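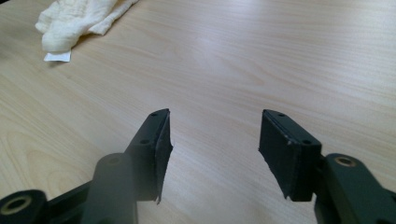 Speaker notes, wiping down and folding up, community hall talk, November 2024

Okay, hello everyone, find a seat, there's tea at the back. (Wait for the urn people to come back before starting.)

I'm going to talk for a bit about tables and cloths. I know, I know. But I've been cleaning tables for a living for a fair while now, first at the Runisari café in Ernham and then at Kadance, the dance studio with the big lunch room, and I've got opinions!

Start with the pale tables. Everybody loves a light woodgrain top when they're choosing furniture, me included. It makes a small room feel bigger and it hides crumbs pretty well, which sounds like a good thing until you put your elbow in the jam. My trick is to get down low and look across the surface toward the window. Where the light catches you get a big whitish band of glare, and every smear and ring shows up in it. Then walk around to the other side and do it again, as the glare moves with you and so do the smears.

(Do the crouch here. Mind the knee.)

Next, the cloth. White or near enough to white, please. Coloured cloths are cheerful but you can't tell when they're dirty, and I'd sooner know. I like one with a bit of texture to it. At Kadance we bought a bundle of 500 and I thought we'd be set for life. We were not. They go home in people's bags, they go under the sink, one went on a snowman.

And the bunching! You finish the table, you drop the cloth in a heap on the corner and off you go. I do it too. A cloth left scrunched up stays damp in the middle and by morning it smells like a wet dog. Fold it in half, fold it again, wipe with one face, flip to a fresh one. You get 4 decent faces before you have to open it out and refold. If it's done for the day, hang it flat over a rail.

(Pass the folded one around. Ask for it back this time.)

A word on tags. Some people snip them off straight away, and I used to. Now I leave mine on until I've read the washing instructions, having ruined a whole load of good ones on hot with fabric softener. Softener leaves a coating and then the cloth just pushes water about. If you do cut the tag, put it in the bin, don't leave it sitting on a pale table where it'll hide for a week.

For the spray, plain warm water and a drop of dish soap does nearly everything. I had a fancy bottle from Nowicki for a while and it smelled lovely, but it left a film and I was back to crouching at the window.

Wipe with the grain on the last pass. My colleagues think that's superstition on a smooth top and they may be right, but I like the look of it.

(If there's time: the beetroot story from May. If not, go straight to questions and stack the chairs.)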